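Section 4. Preparing the Simulator Station for an Open Day

This section covers the visitor station that runs the Drornden simulator at public demonstrations. For the physical arm, see Section 3.

Before visitors arrive

1. Place the display so that it faces the visitor line and can be read by the operator without turning around.

2. Start the control PC, then log in with the demo account. The demo account cannot change joint limits or save over a scene.

3. Check that the network cable to the physical arm is unplugged at the PC end. Tape the loose connector to the desk.

CAUTION: Do not run the simulator station while the cable is connected. Commands sent from the visitor controller will be passed to the arm.

4. Open the Flultimdale project and select the scene "Visitor start". Loading takes up to 30 seconds on the older PCs. Do not click again during loading – a second click opens a second copy of the scene.

5. Set the view to Wrist. Visitors find this view easier to follow than the side view.

6. Press Home, then Open. Wait for the status line to read Ready.

7. Compare the display with Figure 4.
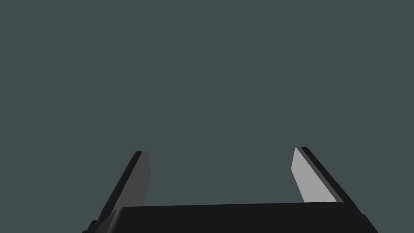 Figure 4. Wrist view in the simulator. Gripper open, no object between the fingers.

NOTE: The background in this view is plain. Objects are added by the operator from the Scene menu once the first visitor is at the controller.

If the fingers are shown closed, press Open again. If they do not move, reload the scene and repeat step 6.

Running the demonstration

8. Hand over the controller. Allow each visitor three grasp attempts, then press Home and Open before the next turn.

9. Write the session number from the status line in the log sheet. Numbering for the Erkodby site continues from 1,619.

CAUTION: Press Pause before leaving the station, even for a short time.

Questions about the log sheet go to Korkor Kwofie. Scene files are kept by Lilian Chege.

Section revised Nov 5, 2024

3 comments 4 shares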